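Varela Seed Library – Progress Report to the Sturis Fund
Reporting period ending October

1. Status against plan

Work in this period covered germination testing, re-drying of older accessions and the first round of catalog corrections. Testing is on schedule. Catalog work is behind by three weeks owing to a mismatch between the old accession numbers and the labels used before the move to Venton.

2. Germination testing

The collection holds more than 3,000 accessions, mainly beans, squash and small grains. Of these, 200 were selected for testing, with priority given to lots that had no recorded test. Each test used 40 seeds on moist paper at a constant temperature, with a first and a final count. Lots below the regeneration threshold were moved to the grow-out list. Most of these were onions and parsnips, as expected for short-lived seed. The beans held up well, including lots stored in paper envelopes before the project began. 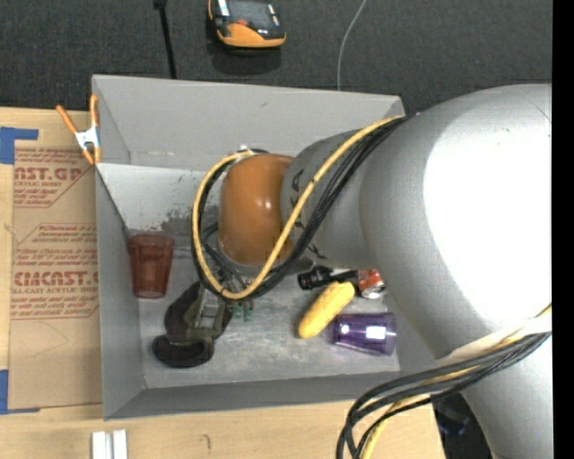
Ming-te Yu asked whether the threshold should be the same for every crop, given that a weak onion lot loses viability much faster than a weak bean lot. The point is accepted. From the next period the threshold will be set by crop group, and lots already tested will be reclassified from the existing counts. No retesting is needed.

3. Drying and storage

Re-drying of the grain lots is complete. Moisture readings were taken before sealing, and lots above the limit went back to the drying room for a second cycle. The humidity control there drifted twice during the summer – both events were logged and the affected lots were held back. A replacement sensor has been ordered from Starkora under the equipment line.

4. Budget

Spending is within the approved total. Foil packets cost more than planned; the difference was covered from the travel line, as agreed by email. No change to the total is requested.

5. Next period

– Grow-out plan for onion and parsnip lots, with isolation distances
– Reclassification of tested lots by crop group
– Catalog corrections for the remaining squash accessions
– Duplicate set of the 3 oldest bean lots prepared for off-site storage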